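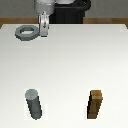 Simulated bench: gripper beside a grey nut, round and square pegs near the front edge.

Workshop tips: which bench jobs can a machine take off you yet?

2022-06-14
By the Andach workshop desk

Last updated: see date of issue

Putting a part with a hole over a post is a job most people do without looking. It comes up all over the house and shed: the washer on the spindle, the shelf sleeve on its pin, the collar back on the mixer shaft. For a machine it is still a fair test, and results on it tell you more about the state of things than any film of an arm pouring tea.

The job breaks down into picking up, carrying, lining up and letting go. Carrying is solved. Picking up is mostly solved if the part is rigid and lies flat on a plain surface with space on both sides for the fingers. Lining up is where the trouble starts. A ring held a little off level will catch on one side of the post and jam, and pushing harder makes it worse. A person feels this and eases off. An arm needs either a force sensor in the wrist or a good deal of slack between hole and post.

Round posts are kinder than square ones. With a round post and a round hole, turning the part makes no difference. With a square post and a square hole there are four ways round that work and everything between them fails. The same holds for your own hands, so when you make jigs for the workshop:

– Use round locating pins wherever the part does not need to be held at a fixed angle.
– Put a small chamfer on the top of every pin. A 2 mm chamfer is plenty for hand loading.
– Where a square pin is needed, fit it with a round one and make the round one taller, so that it finds its hole first.
– Leave finger room beside each part. Parts pushed up against a wall or against each other are the usual cause of a missed pick.
– Finish the bench top in a plain matt colour unlike the parts. Gloss varnish throws reflections that confuse cameras and tired eyes alike.

Most of this work is first tried in simulation. A simulated bench costs nothing to reset, and the same move can be run 1000 times overnight with the part in a fresh spot each time. The weak point is contact. Real nuts carry burrs, oil and swarf, real posts are never quite upright, and a simulated one has only the faults somebody thought to put in.

A part with a tab or handle on it is easier still. The fingers close on two flat sides, the hole stays clear of the gripper, and the part can be lowered without the fingers fouling the post. The drawback is balance: held at one end, the ring droops, and the tilt has to be allowed for. If you are making a part to be lifted by hand with tongs, the same rule applies. Keep the handle short and the ring thin.
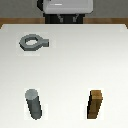
Pranavel wrote in to say that the loading is the wrong thing to measure. At Sengar the arm on the small press was fitted in January and does its picks well enough, but a person still tips out the tray, turns the parts right side up and clears the jams, and that takes as long as loading by hand did.

The point is a fair one for short runs. Setting out parts is work, and the time should be counted against the machine. A vibrating feeder does it for screws and plain washers, and does it badly for anything with a handle, as the handles hook together. On a long run of one part the sums change. The Plulex batch sheet we keep as a reference lists 1788 identical collars, all going on the same size of post, and there an arm would earn its space.

At home the answer remains no for nearly everything. Drawers, soft bags, mixed tins of fixings and poor light each defeat a gripper that copes well on a clear bench. Sort the fixings by thread, keep the trays shallow and load the jig yourself.

For square pins that bind, rub the corners with a soft pencil, offer the part up and look for the shiny spots. File only those.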